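Notebook, Plusdale shop, June

Die trial for the Clundunlow window profile, second correction. Billet preheat at 700 F, container slightly under. Pushed 31 billets. The thin leg still runs ahead of the hollow -- bow at the runout end is visible by eye. Relieved the bearing on the hollow side and left the leg alone.
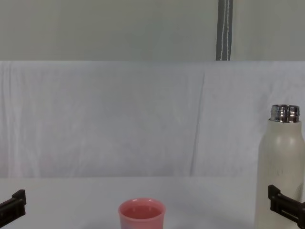
Stultska replied that the bearing is fine and the leg is starved by a worn backer, and asked for the backer to be measured before any more steel comes off the die. Fair. Pulled it and put it on the plate. Dished by 2 thou at the center.

Aging oven: set to 300 F for the holding test, chart attached to the job folder. The door-side thermocouple lags the rear one. Swapped leads, lag stayed at the door, so it is the oven. 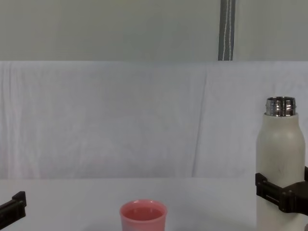

Stretcher jaws next. The serrated inserts mark the hollow for almost a foot at each end, and all of that goes to scrap. Gripping force should go into the walls square. A blocky two-jaw gripper closed on the side of an upright round bottle is the easy case; our section has one flat wall and one open leg. Need a filler block for the open side.

Sketch sent to Shawky with the insert drawing.

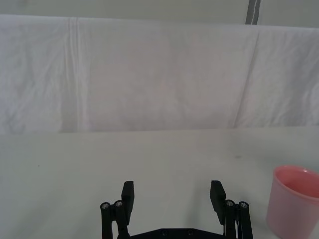 Shawky asks whether the filler could be cast nylon, as a steel block will print through at the corners. Will quote both. Backer regrind first, then repeat the trial at the same ram speed.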